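Assiette de fruits sur la table : combien de temps ça tient chez vous ?

wanda_g
Bonjour à tous ! Depuis les chaleurs, je ne sais plus si je dois laisser mes fruits dehors ou tout mettre au frigo. Ma mère laissait tout sur la table, mais elle n'habitait pas un studio plein sud au 7e étage...
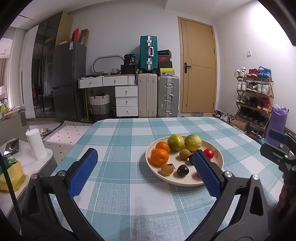

Les agrumes, je les achète le matin et je les sors tout de suite, sinon je les oublie et je n'en mange aucun. Mon souci, c'est le mélange : oranges, longanes et tomate cerise dans la même assiette ronde, sur la nappe à carreaux, est-ce que ça s'abîme plus vite ?

Telov421
La tomate, jamais au frigo, elle perd tout son goût. Les longanes par contre, au frais direct, chez moi au bout de 2 jours dehors la peau durcit.

mwende.o
Pas d'accord pour la tomate ! Bien mûre et en juillet, moi je la mets au frais et je la sors une heure avant. Jolie nappe au passage, le bleu-vert va bien avec les oranges.

Telov421
Une heure avant, qui y pense ? Enfin bon, chacun ses tomates.

wanda_g
Merci ! Je garde les oranges dehors et je rentre les longanes ce soir. Pour la tomate je vais la manger, ça réglera la question :)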